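Care of Plastic Kitchenware and Squeeze Bottles

15 January 2022
By Haruto Tsuchiya, Lorncombe Household Advice Service
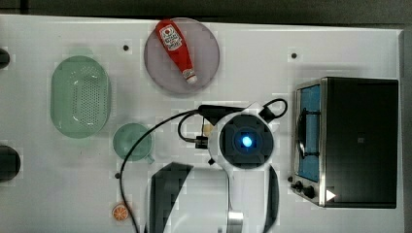
A colander, a cup and a plate, with a ketchup bottle laid across the plate.

Light plastic kitchenware stains more readily than glass or china. Tomato products are the usual cause, and prompt rinsing is advised.

Colanders. Rinse from the underside first, so that starch is pushed back out of the holes. A soft brush will clear what remains. Scouring pads should not be used.

Cups and plates. Soak stained pieces for 15 minutes in warm water with two spoonfuls of baking soda, then wash as usual. Older marks may need a second soak – hot water is not recommended.

Squeeze bottles. Wipe the cap and its opening after each meal. Once a week, remove the cap and leave it in soapy water for 10 minutes. Dry it fully before replacing it.

Items should be stacked only when dry.

Comments (2)

Paltari: Does the baking soda work on lids as well? Mine have been orange since September.

Sugawara: It took two soaks for my colander. The brush helped more.

Related items
Storing Lids and Small Containers
Removing Odors from Lunch Boxes
Washing Cutting Boards Safely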